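Section 4: Setting up the laundry loading task

I wrote this part for anyone who wants to repeat our Pridetti result at home or in their own lab. You should have the arm bolted down and homed by now (section 3). If you don't, go back and do that first, please!

1. Open the washer door all the way. I mean all the way – our first batch of runs had the door at whatever angle it happened to stop, and the policy got very confused about where the opening was.

2. Drape a sheet of bubble wrap over the bottom lip of the opening and let it hang down over the front panel. It's there for the gripper and the knobs, which do meet now and then. Tirta Goh tried a folded towel and the arm kept trying to pick it up.

3. Put the basket on the floor in front of the machine, close enough that the gripper can get down into it without the elbow going straight. We use a round black one.

4. Fill it with clothes of one color. Dark navy is the hard case, and it's the one we report.
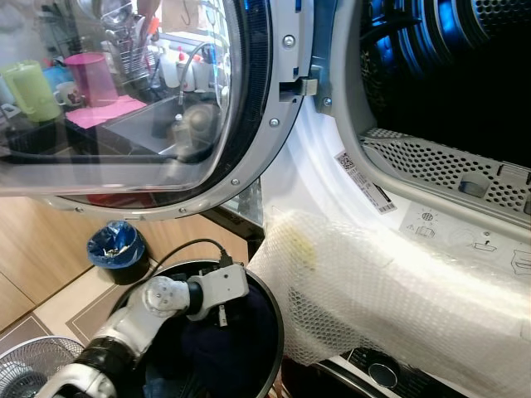
Note: don't tidy the room. The whole point of the Kuroda comparison was to see if a policy trained in a real kitchen holds up when there are cups and bottles all over the place, so leave your counter the way it is. Miyuki Noguchi cleaned up before one session (very kindly) and I had to throw those runs in a separate folder.

5. Start the recorder, then start the arm. In that order! If you do it backwards the first reach is missing and the episode won't load later.

6. Drive the gripper down into the basket, close on whatever cloth is on top, and lift slowly. Wait for the cloth to stop swinging before you head for the drum.

CAUTION: Keep your hands out of the basket while the arm is live. If a sleeve gets wrapped around the gripper, hit the stop button first and untangle it second.

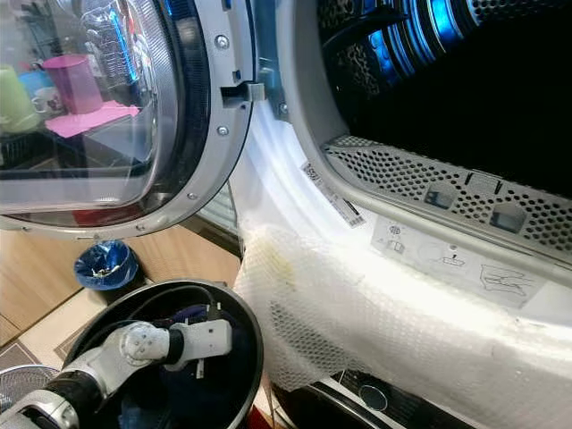

7. Go again until the basket is empty, then save. One full basket is one episode. We collected 100 of them, and held back 5 for checking.

8. Throw out any episode where you bumped the door. I know it hurts. Setsuko Sugiyama and I argued about this for most of October, and then we trained it both ways and the bumped ones made the drop into the drum clearly worse.

Note on results: with these steps our policy finished 90 percent of the test baskets without help. Nearly all the misses were socks left at the bottom – the gripper just slides over them. If you get a much lower number, check the door angle before you touch any of the training settings.

Section 5 covers training.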